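Siltano Wallet: Your Questions Answered
Last updated 1 November 2018
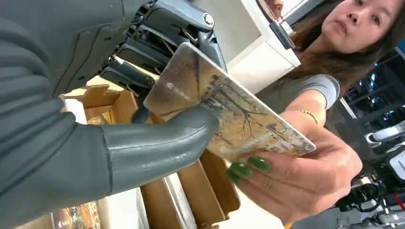
Siltano is a small wallet service for people who hold stablecoins and would like to spend them now and then without needing a computing degree. We run it out of our office in Ustley, and most of what follows comes from emails our members have sent us since July. Some of you like an app and some of you like a thing you can hold, so we offer both, and a thin rectangular card held between finger and thumb is still how plenty of people prefer to think about money. Whichever camp you fall into, the answers are the same unless we say otherwise.

What is a stablecoin, and how is it different from the coins on the news?
It's a token meant to keep a steady value against an ordinary currency. Ours is called Prado, and one Prado is meant to be worth one dollar. We say "meant to be" on purpose — prices on outside exchanges can wander a cent or two either way on a busy day, and we'd sooner you heard that from us.

Do I need to verify my identity?
Yes, I'm afraid so, and please don't leave it until the day you want to move money. You'll need one piece of government photo ID and a recent bill with your current address on it. If the name on the bill is your partner's, write to us first and we'll talk through what else we can accept.

How much can I hold or send?
A standard account can send up to $2,000 a day. There's no limit on what you can receive, although a very large deposit may prompt a friendly note asking where it came from.

What does it cost?
Sending Prado to another Siltano member is free. Sending it to an outside wallet costs $3, whatever the amount, so it makes sense to save up your small transfers and do them in one go. Converting back to dollars costs nothing, but your own bank may have a fee of its own.

What is Water?
Water is the name of our savings feature. You choose an amount, and it trickles across from your main balance every payday (hence the name, which we're rather fond of). You can turn it off whenever you like, and whatever has already been set aside stays yours.

I've forgotten my recovery phrase. Can you look it up?
We can't. It's made on your own device and never sent to us. If you're still logged in, move your balance to a new wallet straight away and write the new phrase on paper, somewhere away from the kettle.

Do I have to report this at tax time?
Quite possibly. The rules depend on how you use your coins, so a chat with an accountant is money well spent. You can download a full transaction history from the Statements page, and it opens in any spreadsheet program.

My transfer is stuck on "pending". Should I worry?
Usually not — outside networks slow down when they're busy. Give it an hour before writing to us, and include the transfer number when you do.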